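Petitions to the Assembly: frequently asked questions

Guidance from the Petitions Office, Zelbridge Assembly. Last revised in November.

What is a petition?

A petition is a written request asking the Assembly to do something within its powers, or to ask the executive to do something within theirs. It may concern a general policy, the effect of an existing rule, or a service in one district.

Who can start one?

Any person aged 16 or over who lives in the Zelbridge area. Organisations may also petition, but one named person must act as lead petitioner and receive all letters from the office. Members of the Assembly may not start or sign petitions. They may speak in support once a petition has been tabled.

How many signatures are needed?

There are two thresholds.

200 signatures: the petition is tabled and receives a written answer from the relevant department.
400 signatures: the petition is also put forward for debate in the chamber.

A petition below 200 signatures at its closing date lapses. The same request may be submitted again after six months.

Do paper and online signatures both count?

Yes. They are added together after checking. Paper sheets must be on form P2, with the full wording of the petition printed at the top of every sheet. Sheets without the wording are returned. A person who has signed both on paper and online is counted once.

How are signatures checked?

Names and postcodes are compared with the address register. Entries that cannot be matched are set aside, and the lead petitioner is told how many there were. The names themselves are not given. There is no appeal on individual entries, but the lead petitioner may ask for a second check within ten working days.

How long does a petition stay open?

Between one and six months, as chosen by the lead petitioner at the start. The period cannot be extended. It can be shortened on written request.

Can the wording be changed after signatures have been collected?

No. Spelling errors may be corrected by the office if the meaning is unaffected. Any other change requires a new petition.

What will be refused?

Requests outside the Assembly's powers, matters before a court, individual planning decisions, personal appointments, and anything that repeats an open petition. The text must not exceed 115 words, title included. Petitions over the limit are sent back for shortening and are not edited by the office.

The Vedodari bridge tolls are set by a separate authority and fall outside the Assembly's powers. Petitions on the bus lanes leading to the bridge are accepted.

What happens at a debate?

The lead petitioner may address the chamber for up to five minutes, or name another signatory to do so. The department replies, after which members may speak. A debate lasts no more than one hour and ends with one of the following:

– the petition is noted
– the petition is referred to a standing committee
– the petition is closed

Debates on petitions do not end in a vote on the request itself. A member who wishes to force a vote must table a separate motion under Standing Order 2.

How long does the department have to answer?

Thirty working days from tabling. Days in recess do not count. If no answer has been given by then, the delay is recorded in the order paper each week until the answer arrives.

Are signatories' names published?

Only the name of the lead petitioner is published. Lists are kept for twelve months after the petition closes and then destroyed.

Can a petition be withdrawn?

Yes, up to the point of tabling. Afterwards it belongs to the Assembly's record and can only be closed by the chamber.

What if my petition was started under the old rules?

Petitions opened under the former Grutivik district council were transferred when the council was merged into Zelbridge. They keep their original closing dates. Signatures already checked are not checked again.

Is help available with drafting?

Staff can advise on form and on whether a matter falls within the Assembly's powers. They cannot advise on the merits of a request. Advice is given by telephone from 9.30 am to 4 pm, or in person at the Shao Street entrance by appointment.

Comments on this page are open. They are read by the office but are not treated as correspondence.
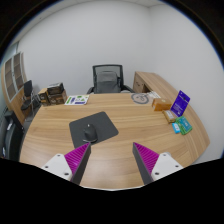
Damilola Olaniyan: The section on deadlines says days in recess do not count towards the thirty. Does the same apply to the ten days for asking for a second check? Ours ran across the spring recess and the letter did not say either way. It would also help to have the recess dates on this page – I had to ring up for them.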